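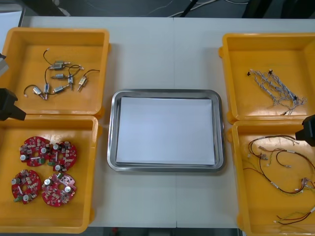
Why does a hosting company still need people to answer tickets by hand, one reader asked under our last posting, when the control panel can restart a service or restore a backup on its own? The panel can do those things. It can't tell a customer why their contact form stopped sending mail after they moved their DNS, or which plugin is filling up the error log. Most of our tickets are of that second kind, and we are hiring for them again.

Linux Hosting Support Technician (2 openings)
Grellero, shared and managed hosting
Full time, on site for training, then hybrid
Start date: July

About the work

Grellero runs shared, reseller and managed hosting for small businesses, clubs, web designers and a few local newspapers. We look after almost 400 servers. Most of them run our standard Linux build with the Brilturent control panel on top. A smaller group, mainly older reseller machines, is still on a setup we inherited when we bought the Lazăr hosting business, and moving those accounts over will be a large part of the job through the end of the year.

You would be working on the front-line support desk. There is no separate script-reading tier below you. The person who opens a ticket keeps it until it is solved or handed to systems administration with notes.

What you will do

Answer customer tickets and live chat in Godetti, our ticket system. Phone support is by callback only.
Troubleshoot websites that are down, slow or showing errors. This means reading web server and PHP logs, checking file ownership and permissions, and finding out what changed.
Fix mail problems: SPF and DKIM records, full mailboxes, blocked senders, mail clients with old settings.
Help customers with DNS, domain transfers and SSL certificates that fail to renew.
Move accounts from the Lazăr servers to the Brilturent platform, check them after the move, and write to the customer with anything they need to change on their side.
Clean up hacked sites together with a senior technician, and on your own later.
Keep the help center articles current. If you answer the same question all week and there is no article for it, you write one.

What we are looking for

At least two years of work in web hosting, IT support or system administration. Running servers for a school, nonprofit or your own customers counts.
Comfort on the Linux command line. You should be able to find a large log file, search it, and edit a config file over SSH without a graphical tool.
Working knowledge of DNS, HTTP, SMTP and MySQL or MariaDB.
Experience with at least one hosting control panel. You do not need to know Brilturent; we teach it.
Clear written English. Nearly everything you do here will be in writing, often to people who don't know what a name server is and are losing orders while they wait.

Useful but not required: basic shell scripting, WordPress troubleshooting with WP-CLI, a second language, experience with account migrations between different panels.

A degree is not required and certificates will not be weighed heavily either way. 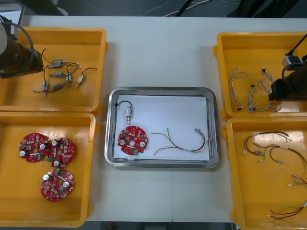
Hours and schedule

The early shift starts at 7 a.m. The late shift overlaps with it at midday for handover. Technicians rotate between the shifts, and schedules are posted a month ahead. Swaps are fine as long as they are entered in the calendar before the shift begins. Overnight alerts go to systems administration, so this position has no overnight on-call duty.

Weekend shifts are shared across the desk and paid at a higher rate. Server maintenance is sometimes done in the evening. If you volunteer to help with it, you get the hours back as time off or pay, your choice.

Training

You will spend the first weeks at our office sitting next to an experienced technician, reading tickets first and then drafting replies that are checked before they go out. You will have a test server of your own to break and rebuild. Once you are answering tickets without review, you can work from home for part of the week. You need a wired internet connection and a room where you can take customer callbacks without interruption. We supply the laptop, monitor and headset.

Pay and benefits

Pay depends on experience, and the range is given in the first email we send you, before any interview. All positions include health and dental coverage, paid vacation, paid sick leave and a retirement plan with a company match. You also get a free hosting account for personal projects.

How to apply

Use the application form on the Grellero careers page. Attach a resume as a PDF or plain text file. In place of a cover letter, please answer this question in a few paragraphs: a customer writes "my site is down, fix it now" and gives a domain name and nothing else. What do you check, in what order, and what do you write back first?

We read the answer before the resume. Please write it yourself and keep it to a page.

Applicants we want to meet are invited to a video call, followed by a paid practical test on a remote server. The test uses a broken WordPress site and a few mail problems taken from real tickets, with customer details removed. You may search the web and read documentation during it. Everyone who applies gets a reply, including those we turn down.

Applicants must be authorized to work in the United States. No recruiters or agencies, please.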